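3.2 Mix design and curing

Three mixes were cast, all to the same binder content, with the water-cement ratio held at 0.45 throughout. The control (C0) used Portland cement only. The Pokum mixes replaced part of the cement with ground ash from the Pokum kiln, at two levels, low and high. Aggregate came from the Clanda quarry, crushed, 10 mm maximum, washed and air dried on the lab floor before batching. Moisture was checked each morning and the batch water corrected to suit.

Cubes were 100 mm. Demoulded after a day, then into the tank at 20 degrees until test. A few early cubes were demoulded late owing to a public holiday in August; these were kept in the set as their strengths fell within the spread of the others. Beams for the flexural work were cast from the same batches, vibrated in two layers, and covered with damp hessian and polythene overnight.

We followed the mixing order given by El-Sayed for ash concretes - dry materials first, half the water, a rest, then the remainder with the admixture. Without the rest the high-ash mix was stiff and balled in the drum. With it, slump was acceptable, though still lower than the control. No attempt was made to correct this by adding more admixture, as bleeding had been seen in the trial mixes.

3.3 Loading and instrumentation

Beams were tested in four-point bending over a clear span of 300 mm. Load was applied under displacement control on the Callura frame and stopped at the first clear drop past peak. Midspan deflection was taken from two transducers, one each side, and averaged. Where the two disagreed badly the beam was taken to have twisted and the result dropped. This happened for 5 beams, all from the high-ash mix, and we come back to it in section 4.

Crack widths were read by eye with a hand lens at each load stage. This is slow and the readings at small widths should be treated with care. A second reader repeated a share of the measurments without seeing the first set. Agreement was good above the width of a fine hairline, poor below it, so only the wider cracks are used in the comparisons.

Strain gauges were fixed to the tension face of 26 beams. Surface ground, wiped, gauge glued, leads taped back along the side. Gauges lost before loading were not replaced. Total logged readings after cleaning came to 712, unevenly spread between mixes, with C0 having the most. 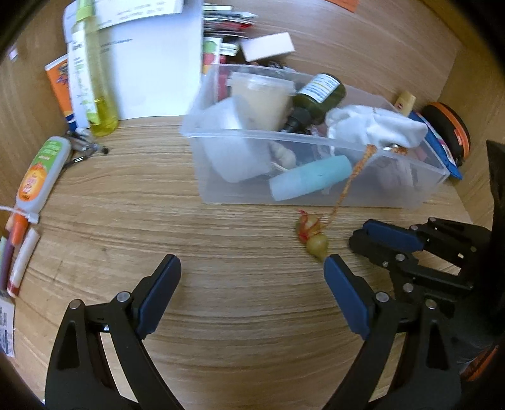

Figure 4. Bench top with clear plastic storage bin, orange braided cord and green bead.

3.4 Data treatment

Load-deflection curves were zeroed at a small seating load, not at first contact, because the bedding-in part differed a lot from beam to beam. Stiffness was taken as the slope between one tenth and four tenths of peak. No smoothing. For each mix we report the mean and the range; the sample is too small for much else, and standard deviations on so few beams tend to suggest more certainty then there is.

Cube results were handled in the same way. One low-ash cube was honeycombed at a corner and is left out of the mean but shown in the plots as an open marker. Density was taken in air and in water before crushing and is listed with the strengths.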